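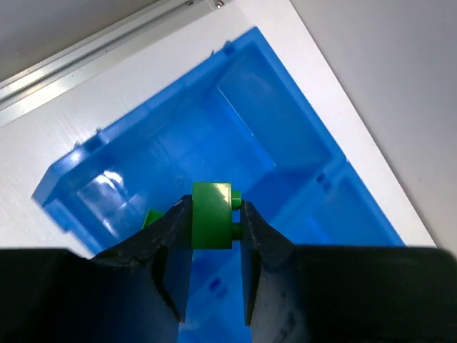
Chunhua Cheng wrote in to say she gave up on one big toy tub and now keeps building bricks in divided trays, sorted by color, and I'm completely sold! Green bricks in one compartment, and suddenly you can find the piece you want without dumping everything on the rug.

Go for a tray with fairly high dividers (low ones let bricks hop over when you carry it). Up to 200 small bricks fit in mine, but leave some finger room – it makes picking so much easier. Wash the tray in warm soapy water every 3 months or so, and dry the corners well.

Filed under: Playroom & Toy Storage

Contact Odness Home Tips | Back to top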